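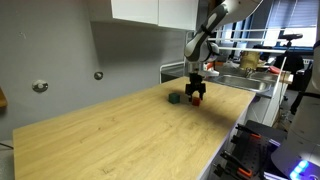 Wael Radwan wrote:
> Has anyone finished The Salt Road to Vornholm yet? I gave up at
> chapter three. The ferry timetable went on for pages and I couldn't
> tell the two Slaoui sisters apart. Is it worth going back?

Oh, do go back, Wael! I nearly stopped in the same place (that timetable!) and I'm so glad I kept at it. Once the younger sister gets off at Jeton the whole book wakes up, and from then on you'll never mix them up again. I read the last 27 chapters over a wet weekend in September and burnt a pan of rice doing it.

It is long – 825 pages in my paperback – and the middle part with the lawyers does drag a bit. But the letters from the aunt are wonderful, really funny and then suddenly very sad, and I've gone back to the one about the piano three times now.

If you'd like a run-up, try her short novel Zular first. Same coast, same weather, a much smaller family, and you could read it in an evening. My copy is free if you want it, just send me your address off list.

Has anybody else got as far as the wedding? I'm dying to talk about the uncle.

Cheers,
M.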